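The Flowers Are Fine

I have reached the age at which a person owns fake flowers. I held out for a long time. My grandmother had a bowl of plastic grapes on her piano that gathered dust in a way real grapes never get the chance to, and I swore at nine years old that I would live among things that rot. Anyway, I've spread the lot out on a white cloth and I'm trying to make a centerpiece. 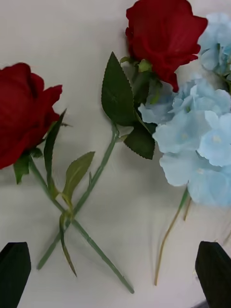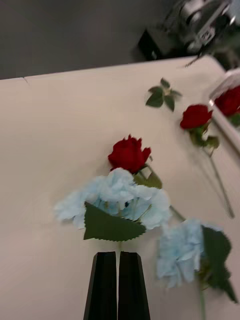

Red roses and pale blue hydrangeas, and before you write in, yes, I know. I picked the roses and my sister picked the hydrangeas and we did it in separate stores in separate towns without a phone call. The result is going on the head table at her anniversary dinner in September, so we are both committed.

The trouble with an artificial stem is that it has opinions. A real rose will lean against its neighbor. A fake one stands in the vase at whatever angle it left the factory, and if you bend it, it either springs back or stays bent forever, with a kink like a drinking straw. I've ruined one that way already. It's in the kitchen drawer with the dead batteries.

I called Hervé Bailly for advice, as he used to do the windows at Masson and once made a Christmas display there out of umbrellas. He told me to start with the big round heads, get them low, and poke the roses up through the gaps. He also told me to steam the petals over a kettle to get the shipping wrinkles out. I did the first part. The second part I did for two minutes and then got nervous about the glue.

His other advice was to lay everything flat before you go near a vase, with the stems crossing at the point where your hand would hold them. Then you gather the bunch at the crossing and tie it. When he does this it looks like one motion. When I do it, a hydrangea rotates slowly to face the wall, and I put everything back down and start over. The hydrangeas are the worst for this. All the weight is up top, and the leaves catch on anything going past, including sleeves.

I went through 200 inches of green florist's tape before I read the package and learned that it only sticks to itself when you stretch it. I'd been winding it on like a bandage and blaming the manufacturer. Sorry, manufacturer.

Then there's the vase. My sister wants the tall glass one from Porkgate, where she and her husband had their first apartment (over a butcher, in fairness to the name). Glass is a terrible idea for fake flowers, as everybody gets a clear view of the stems standing in no water. Some people pour in a resin that sets up like water. I looked into it and the directions ran to two pages, one of them about ventilation. I'm going to use the white pitcher and tell her the glass one has a chip. She doesn't read this.

So far the best version has the blue at the bottom, one rose dead center, and another off to the left looking as if it just heard something. I liked it a lot at eleven last night. This morning it looked like a hat. I've taken it apart again and might try it with fewer leaves, or with some of that gray eucalyptus if the craft store has any left that isn't covered in glitter.

If anyone knows how to get a kink out of a wired stem, write to me.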